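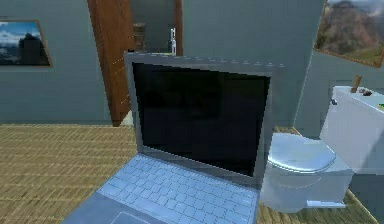
*Laptop vor Toilette, Deckel geschlossen: Szene aus der Simulation.*

Der Tag der offenen Tür bei Gurkden beginnt mit Filterkaffee und der Bitte, nichts anzufassen. Letzteres fällt leicht. Die Wohnung, in der hier Haushaltsroboter üben, besteht aus Rechenzeit und steht auf einem Server im Keller.

188 Räume hat die Firma aus Stirkholm bislang gebaut, Küchen, Flure, Schlafzimmer und eben Bäder. Das Bad ist der Liebling des Hauses. An der Wand hängt ein Felsmassiv im braunen Rahmen, auf dem Spülkasten stehen drei kleine Dinge, und im Vordergrund ragt ein aufgeklappter Laptop mit schwarzem Bildschirm auf. Beschriftete Tasten hat er keine. Wer im Bad arbeitet, muss wohl blind tippen können.

Die Aufgabe klingt nach Montagmorgen in jeder WG: Laptop finden, Laptop zuklappen, Laptop wegräumen. Drulov, so heißt die Steuersoftware, bekommt dafür vor Publikum drei Versuche. Beim ersten fährt sie gegen den Türrahmen. Beim zweiten klappt sie zu, lässt aber liegen. Vor dem dritten denkt sie 33 Sekunden nach, und im Vorführraum wird so andächtig geschwiegen wie sonst beim Elfmeter. Dann ist der Laptop weg. Applaus, auch vom Kaffeetisch.

Ob das Ganze in einem echten Bad funktioniert, soll sich im Oktober zeigen, wenn Drulov auf das Fahrgestell Kamata umzieht. Eine Testwohnung ist schon gemietet. Der Laptop, heißt es, werde ein gebrauchter sein.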